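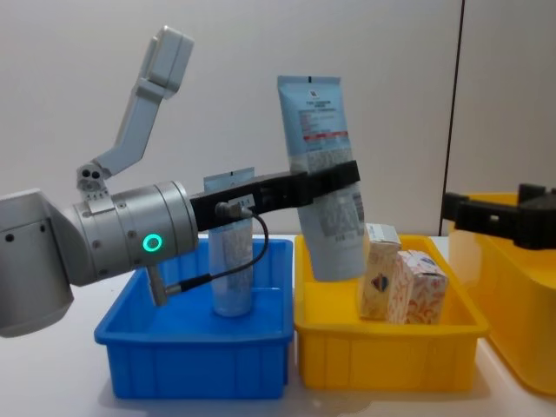
Which gripper stays on for the bin sorting cell? The Travo, at least through October, with the Ekinci kept as a spare.

May 2022, Clostville bench, Zindwood job.

Ran both on tubes and small cartons, 45 picks each, same controller settings. Travo dropped 3, Ekinci dropped 4. Not much in it. The Ekinci closes faster but tends to turn a tube when one finger touches first.

Cycle time limit is 800 ms for the close and confirm step. Both make it. 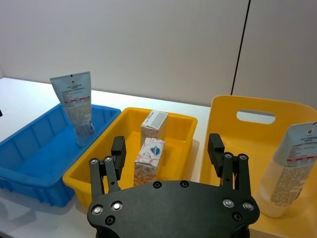 Cartons next to each other are still the hard case. Finger clearance is tight, and the wrist view loses the lower half of the box behind the palm — depth from there is no use on final approach. Try taking the last depth reading higher up and going in blind.

To do: recheck pad wear, redo hand-eye calibration on both arms, rerun cartons.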